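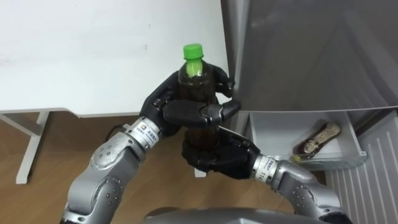
Break Area Walk-Through, Etham Building

Posted October, by the Eltstead facilities desk

Did this Friday before lunch, comments typed up fast. OK = fine, FIX = needs somebody, WATCH = look again next round.

DRINKS AND BOTTLES
1. Plastic drink bottles, caps on and screwed down. OK. The tea one with the green cap is fine, cap on. Same for the rest.
2. Bottles stored upright. WATCH. Two lying down on the door shelf, one sticky underneath. Stood them up, wiped shelf.
3. Opened bottles marked with a day. FIX. Hardly any. Marker is on a string now, please use it.
4. Dates on unopened stock. OK. Kwiatkowski delivery rotated, older ones to the front.
5. Glass bottles kept off the top shelf. OK

REFRIGERATOR
6. Door seal clean, closes by itself. FIX. Closes if you push it. Seal has crumbs in the bottom fold, cleaned most of it, needs a proper brush.
7. Thermometer inside, reading in range. OK, 4 C on the middle shelf. Thermometer had slid behind the salad drawer again.
8. Outside wiped, silver finish. WATCH. Fingerprints all round the handle. Dont use the scouring side of the sponge on it.
9. Clear space behind for air. OK, 100 mm, same as last round.
10. Asset sticker readable. OK, unit 953.
11. Cord not pinched. OK

WHITE TABLE
12. Top wiped, no sticky rings. WATCH. Rings near the fridge end after lunch most days. Coasters??
13. Legs tight, no rocking. FIX. Slight rock when you lean on it. Needs a hex key, mine is in the other bulding.
14. Table not blocking the fridge door. OK but only just. Push it back after you mop.

FLOOR
15. Dry, no spills between table and fridge. OK at time of check.
16. Mat flat. FIX. Corner curls up. Plukis quoted a new one, waiting on approval.
17. Spill kit stocked. WATCH. Paper towels low, wet floor sign OK.

STILL OPEN FROM LAST TIME
- bin lid hinge (part ordered)
- light over the sink flickers, reported twice
- 400 ml cups keep going in the paper recycling, they are lined, they go in general

Next round same sheet. Write on it, don't email me seperately.

Comments (3)

deskby_window: The fridge door thing is worse when the bottom shelf is full. Big bottles push on it.

2ndfloor: Can we get a second marker? String one is dry already.

pmshift: Tightened the table legs last night, had a key in my bag. Check 13 again pls.

Last updated: Friday, 4:00 pm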